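Argate Blue Wipes, box of 16 packs
Sold by Stedcombe, Sollside

Updated 3/12/19

I've been selling these for ages and I still get through more of them at home than I'd like to admit! They're soft, light blue sheets for benches, worktops, sinks and all the mucky jobs you'd never use a proper tea towel for. I keep one pack by the kettle and another in the shed (that one mostly goes on bike chains).

They fold nicely, so I tend to crease one down the middle and run the folded edge along the back of the worktop where the crumbs end up. Open it out again for spills. They've got a bit of texture to them too, and I find that picks up coffee grounds much better than the shiny sort we used to stock.

If you've been buying the Nagano roll from us, that one finished in January and I'm not getting it back, sorry. The Argate sheets are a touch bigger and fit the same wall holder as long as you take the spacer out. A few of you have asked whether they'll go through the wash. I've tried it and wouldn't bother, mine came out in a sad little ball.

Pick your size when you order:
Single pack, 400 sheets
Large pack, 600 sheets
Workshop carton, 3,000 sheets

The box of 16 is made up of single packs only. I can't mix the sizes, but you can add a large pack separately and I'll put it all in one parcel if it fits.

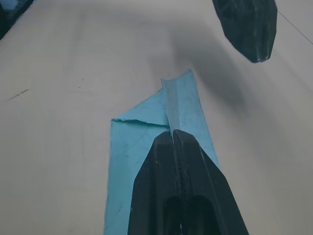

Light blue sheet, part folded, on a pale worktop

Keep them somewhere dry with the flap tucked in. Collection from the Sollside counter is free, just ring the bell if I'm out the back. Cartons go by courier and are a bit of a lump to carry, so do leave a note if you want yours round the side!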